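Bench notes, 30 July 2020
Cledham workshop, finish trials on maple and ash offcuts

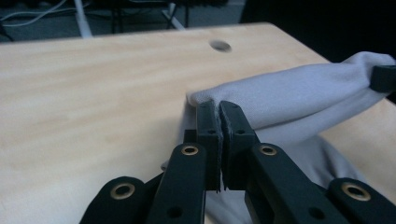

Picking up the hardwax oil trials where they stopped in May. The question is still whether the Drernier oil can replace the two-part lacquer on the smaller pieces, mainly stools and shelves. Lacquer holds up well but the spray booth is tied up most mornings and I would like something that can be wiped on at the bench.

Prep was the same for all panels. Planed, sanded 80, 120, 150, then a damp cloth to raise the grain, left overnight, and a light pass at 180 by hand. I stopped at 180 this time. The May set went to 240 and the oil sat on top of the maple and stayed tacky for days, and I think the surface was burnished. The tin says 150 is enough.

Set A: one coat, buffed off after 15 minutes.
Set B: two coats, a day between.
Set C: two coats, with the white-tinted base from Mestesmont as the first.
Set D: lacquer, for comparison.

Set A looks dry in patches on the ash, mostly along the open grain. Maple is better but still uneven at the ends. One coat is not going to be enough for anything that gets handled.

Set B is good. Even sheen, no drag under the hand. The color has gone warmer than I wanted on the maple. On the ash it suits the wood.

Set C keeps the maple pale. The tint settles in the ash pores and shows as white flecks, so I would only use it on maple. It also has to be stirred constantly. I let it stand while I took a phone call and the next panel came out lighter than the rest. That one is marked X on the back, please leave it out of the comparison.

Rub test with the felt block on the old Cù machine. Counter was set to stop at 3,000 strokes. Checked at 1,000: A slightly dull, B and C no change, D no change. A was through to bare wood in one corner at 2,402, so I stopped it there and wrote it down. B and C ran to the end with a visible dull track. Both tracks came back with a small amount of oil on a rag. D had a fainter track, but I could not bring it back without sanding.

Spill test, left for 4 hours each under a watch glass: water, coffee, vinegar, olive oil. Water left a ring on A and nothing on the others. Coffee stained A and left a faint mark on B, which had almost gone the next morning. Vinegar dulled B and C. Olive oil did nothing I could find.

Cure time is the weak point. The panels felt dry after a day but a strip of tape still lifted some finish from B on day three. By day seven the tape came away clean. If we switch, pieces need a week on the rack before wrapping, and the rack is full as it is.

Rags: the used ones go flat on the line outside, then in the water bin. I found two balled up on the sander shelf. Oil rags can heat up and catch fire, so please don't leave them there.

To do:
Repeat B on maple with a thinner second coat.
Try a coat on end grain only, before the first full coat.
Ask Mestesmont if the tinted base comes in a smaller tin.
Replace the felt on the rub block, it has gone hard on one side.
Weigh the tin before and after the next set to get a figure for coverage.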